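Intro to Product Design, Unit 3: Open Surfaces and Load
Notes for the session on Fri 6 September
Instructor: Rosalía Gallardo

Reading before class: the Burnemness packet, first 17 pages. Skip the section on cast parts, we pick that up in January.

1. Why put holes in sheet metal

A flat sheet with holes in it weighs less than the same sheet without them. It lets air, water and light through. It also bends more easily, and much of this unit deals with that cost.

Terms you need:
Open area: the share of the sheet that has been removed, given as a percent.
Pitch: the distance from the center of one hole to the center of the next.
Margin: the solid border left around the pattern.
Bar: the material left between two neighboring holes.

If the pitch stays the same and the holes get bigger, the bars get thinner and the open area goes up. Students often treat open area as the only number that matters. Two sheets can have the same open area and behave very differently, depending on hole shape and how the rows run.

2. Hole shape

Round holes are the usual choice. The tool is cheap, it wears evenly, and there are no corners where a crack can start. Square holes give more open area for the same pitch. Crosses, stars and slots are mostly picked for looks. Their inside corners should have a small radius. Ask for it on the drawing, or you will get whatever the shop has.

3. Rows and direction

Straight rows leave continuous bars running both ways across the sheet. Staggered rows leave diagonal bars. Neither is always better. Look at where the supports are first, then decide which way the bars should run.

A pattern that runs right to the edge leaves a ragged, weak border. Keep a plain margin, and fold it down if the part has to carry anything. A folded edge adds far more stiffness than a slightly thicker sheet.

A perforated top, from over it and from under it: 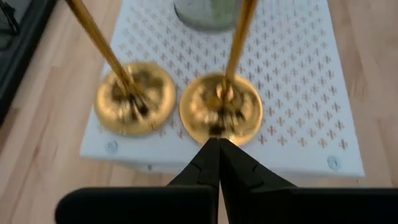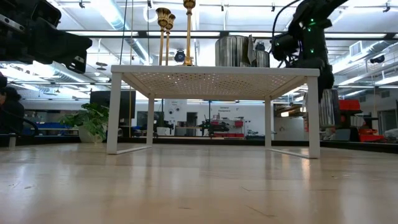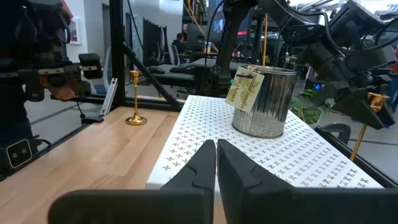
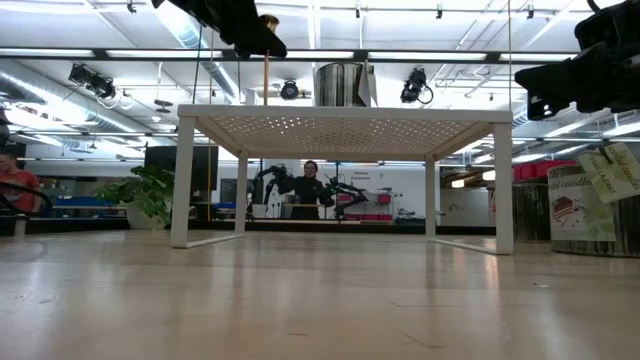
Marthinus Jacobs objected to the point about margins when these notes first went around. In his view the folded edge gets too much credit, and a wide flat top will still dip in the middle if the bars are thin, however deep the fold is. He would have students work out the bars first and the edge second. That is a fair order to work in, and the worksheet now follows it.

4. Spread loads and point loads

A load with a wide base rests on many bars at once. A load with a narrow foot may rest on one or two, and can drop into a hole if the foot is smaller than the opening. Always check the smallest foot you expect, as well as the heaviest load.

For a top held up at the corners, the middle of the span moves the most. Joining the feet with floor bars helps keep the legs from spreading but does nothing for the top itself.

5. Finish

Powder coat builds up on edges, and every hole is an edge. Small holes get smaller and very small ones can close. Allow for the coat when you set the hole size. Cut edges inside the holes are also where rust shows first on plain steel, so check that the coat has reached them.

6. Worked case: the Skarnau bench

The Skarnau bench top has 3,885 round holes in staggered rows. The first version was flat sheet screwed to a frame. It rattled. In the second version the margin was folded on the two long sides and the pitch was opened up slightly. The hole count went down, the bars got wider, and the rattle stopped. Compare the two drawings in the Nyanda folder and note which change you think did more.

7. To hand in

Worksheet 3, one per pair. Draw a top of your own choice at full size, with pitch, margin and hole shape marked. State the smallest foot it is meant to hold. Show the bar width at the tightest point.

Late work goes in the Briltden tray by the door, with both names on the front sheet.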